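Castside Kitchen Fittings Group
Minutes of the meeting held on 13 Jul 2026, Parholm building, upstairs room

Present: Lihua Shao (chair), Anqi Yan (minutes)
Apologies: Potgieter (supplier)

1. Minutes of the last meeting
Agreed without change. The action on table feet is carried over from February.

2. Worktable
The light wooden top stays in use. AY has checked the surface against the Skurnora drawing and found it within tolerance along the long side. The black edging is to be wiped along its full length at the end of each day. Crumbs in the groove were raised in February and the brush bought then is too wide. 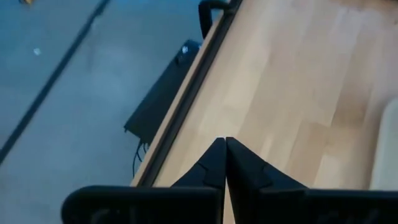 Can the top be oiled while the edging is in place?
It can, provided the oil is kept 7 mm clear of the edging and the surplus is wiped off within the hour.

LS asked for the oil to be kept in the lower cupboard. Agreed. One tin costs 310 kr and the present one is almost empty. Action: AY to order 2.

3. Tray and towel
The white plastic tray remains on the table for small items. The teal towel is to be folded before it goes in and laid towards the back. LS proposed a second tray for cutlery only. AY preferred to see the first one used properly for a month. Left open.

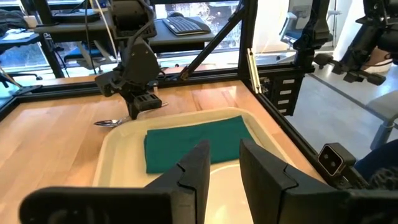
Towels are to be washed at 60 degrees and replaced when the edges fray. The Potgieter order form lists the same cloth under item 2095. The form has not been updated and the colour should be confirmed by telephone before ordering.

4. Cutlery
Metal items are to be put away by the last person at the table. LS noted that spoons and knives have been going into the same drawer section. The divider supplied by Skurnora is too short for the drawer and slides forward when it is opened. 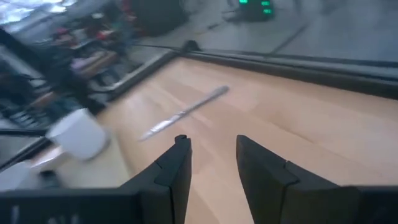 AY will cut a wooden stop to fit behind the divider and glue it at one end. If this fails the divider goes back to Skurnora. Action: AY.

5. Any other business
Drawer labels: LS to print. Window blind: no news from Parholm.

Next meeting to be fixed by email.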